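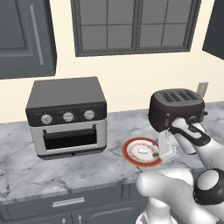 A reader from Narum wrote after my July post to say that glass sand under paving bricks is a waste of effort, as the stuff packs unevenly and the bricks rock within a year. I have heard this before, and in one case it was true. The path behind the Bronton library was laid on glass crushed to mixed sizes, with far too much dust left in it.

Grading is the main issue. Bedding material needs sharp grains of a fairly narrow range and very few fines. Crushed bottles can meet that, but only if the crusher output is screened twice. The Zukitz yard now does this, and the second pass removes most of the dust — along with the label scraps, which hold water.

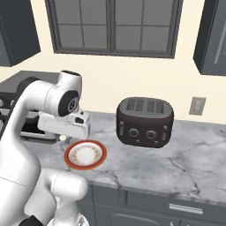 The second issue is depth. A thick bed hides a badly leveled base for one winter and then settles. I keep mine at an inch, screeded off pipes, over a compacted gravel base. My test strip on Lui Street used 300 pounds of glass sand, all of it from the curbside bins. After 14 months I checked it with a long straightedge and found one low brick, next to the downspout.

Joints are a separate matter. I still use ordinary sand there, mainly on account of bare feet and dogs. The town wants to try glass in the joints as well on a stretch of sidewalk 17 feet long. I have asked for the sieve results before they order anything, and will post the numbers when they come in.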